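4. Grabación de ejemplos con la pinza de mano Bevik

Lea esta sección completa antes de la primera sesión. Se supone que la pinza ya está calibrada (sección 3) y que la tarjeta tiene espacio para 52 episodios como mínimo.

4.1 Preparar el puesto

1. Coloque la mesa contra una pared lisa. El mantel puede ser estampado; cámbielo entre tandas para que el modelo no aprenda siempre el mismo fondo.
2. Encienda las lámparas y espere 10 segundos antes de grabar, hasta que la exposición se estabilice.
3. Extienda una sola prenda en la zona de trabajo. Las demás pueden quedar dobladas al fondo.
4. Abra la pinza del todo y pulse REC.

Precaución: no tire de la prenda si se ha enganchado en un cable. Detenga el episodio, libérela a mano y márquelo como descartado.

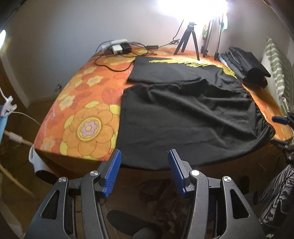

El agarre inicial decide si un episodio de doblado sirve para el entrenamiento. Acérquese con los dos dedos separados y no los cierre hasta que las puntas estén sobre la tela. En prendas oscuras, como el pantalón negro tendido de lado con la cintura a la derecha, el borde del dobladillo se distingue mejor contra un mantel de color vivo — el naranja de flores da buen resultado. Compruebe también que las almohadillas azules estriadas estén limpias.

4.2 Grabar un episodio

1. Sitúe los dedos sobre el borde más cercano y espere un segundo.
2. Cierre la pinza despacio y levante la tela sin arrastrarla.
3. Lleve el borde hasta su destino con un movimiento continuo.
4. Abra, retire la pinza hacia atrás y pulse REC de nuevo.

Si la prenda se escurre, puede repetir el agarre dentro del mismo episodio. Los reintentos se conservan, con la etiqueta «recuperación».

Nota: la duración máxima es de 240 segundos. Pasado ese tiempo el archivo se cierra solo y hay que empezar otro.

4.3 Revisión y envío

Cada operador revisa sus episodios el mismo día. Descarte los que tengan la lente tapada por la tela durante el agarre. El conjunto Sandwood se entrega en lotes de 500; los lotes incompletos se quedan en la carpeta local.

Dudas sobre etiquetas: Zulmira Teixeira. Averías de la pinza: Ehab Sqalli.

Revisado el 1 de noviembre de 2025.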